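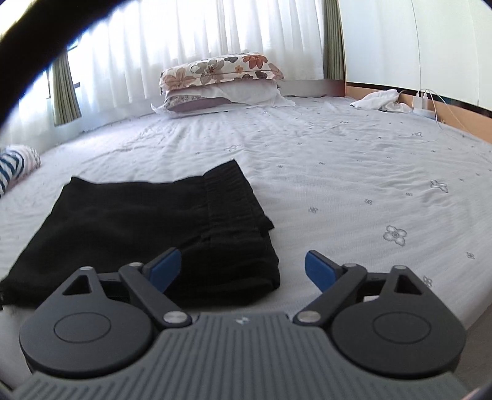 Zuerst das Bett, dann der Schrank

Ein Gespräch mit Yung-ching Kwan über das Zusammenlegen

Diese Website verwendet Cookies. Mit der weiteren Nutzung erklären Sie sich einverstanden. Mehr erfahren | OK

Yung-ching Kwan faltet ihre Wäsche auf dem Bett. Einen Tisch benutzt sie dafür nicht, obwohl in ihrer Wohnung in der Siedlung Belalville einer steht. »Der Tisch ist zu schmal, und die Hosen rutschen immer herunter«, sagt sie. »Auf einem Laken bleibt alles liegen.« Am Sonntag um 9 Uhr fängt sie an, und ich durfte ihr einen Vormittag lang Fragen stellen.

Ihr Laken ist weiß und gemustert. Auf die Frage, ob ein einfarbiges nicht praktischer wäre, schüttelt sie den Kopf. Dunkle Kleidung sehe man auf Weiß sehr gut, und das Muster störe sie nicht. Bei der schwarzen Hose mit dem elastischen Bund sei der Kontrast sogar nützlich. »Wenn ein Stück Stoff an der Seite heraussteht, merke ich das sofort. Manchmal lasse ich es trotzdem so. Es ist eine Hose, kein Brief.«

Mit solchen Hosen beschäftigt sie sich lange. Der Gummizug zieht den Stoff zusammen, deshalb ist die Hose oben schmaler als in der Mitte, und das Paket wird nie ganz viereckig. Früher hat sie den Bund nach innen gelegt. Heute lässt sie ihn außen an einer Seite. »So finde ich ihn im Schrank mit den Fingern, auch wenn es noch dunkel ist.« Ihre Hosen legt sie zuerst längs zusammen, danach faltet sie die Beine 2 Mal nach oben und streicht mit der flachen Hand darüber. Ein Bügeleisen besitzt sie, aber sie weiß im Moment nicht, wo es ist.

Gelernt hat sie das Falten in der Wäscherei Skirnus, wo sie mehrere Jahre gearbeitet hat. Dort wurden in einer Woche bis zu 3000 Teile zusammengelegt, zum größten Teil Bettwäsche für Pensionen. »Nach 1000 Kissenbezügen denkt man nicht mehr nach, die Hände machen es allein.« Kleidung war dort selten, und für Hosen gab es keine Vorschrift. Diese Methode musste sie sich also selbst suchen.

Das gefaltete Bettzeug stapelt sie am anderen Ende des Bettes, vor den dünnen weißen Vorhängen. Dort bleibt es liegen, bis die Kleidung fertig ist – die großen Stücke kommen bei ihr zuletzt in den Schrank. Ich wollte wissen, warum nicht umgekehrt. »Weil sie unten liegen müssten und ich unten noch nicht aufgeräumt habe«, antwortet sie und lacht.

Für die Fächer hat sie sich einmal Einsätze von Skokico gekauft, nach wenigen Wochen aber wieder herausgenommen. Die Pakete stehen ihr darin zu eng, und man verliert Zeit beim Einräumen. Jetzt liegt alles übereinander, Schwarzes links, Helles rechts. Nur die Socken haben eine eigene Schublade, über die sie nicht sprechen möchte.

Kontakt | Impressum | © Redaktion Belalville | Nach oben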